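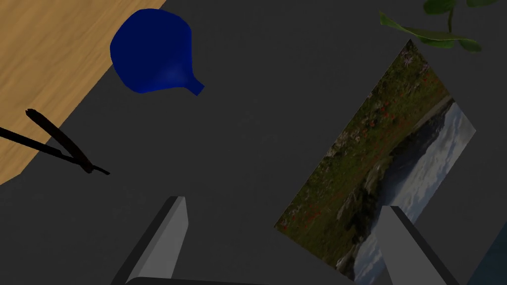
Plate 1. The bench at Vindley, with the blue funnel and the hillside print.

Library > Short Fiction > The Procurement Memorandum

The Office of Equipment Planning at Vindley had received two tenders for the mechanical hand, and it was required to recommend one of them by 7th August.

The tender from Orkby was the lower. It offered a gripper with two fingers, a service visit each May, and a manual of 400 pages. The tender from Druteo was higher by 2325 dollars, and its manual came to 40 pages. The Office noted the difference in length and attached no weight to it.

Both firms had supplied a simulation of the bench, as the terms required. In each, the gripper was to lift the print by one corner and set it down again without creasing the view of the water. The Orkby hand did so in good time. The Druteo hand was slower. It stopped over the red flowers on the hillside, held its position, and then proceeded.

The Office wrote to ask whether the pause was a fault. Druteo replied that it was a setting, that it could be removed at no charge, and that the Sugiyama branch had asked to keep it.

A draft recommendation was prepared in favor of Orkby. It was correct in every figure. It lay in the tray over one weekend, and on the Monday the Office ran the Druteo simulation again — for completeness, the log says — and then a third time, for which the log gives no purpose.

The revised recommendation was filed on the due date. Under "Grounds for Additional Expense," the Office entered the words "operating manner," and requested that the setting be left as supplied.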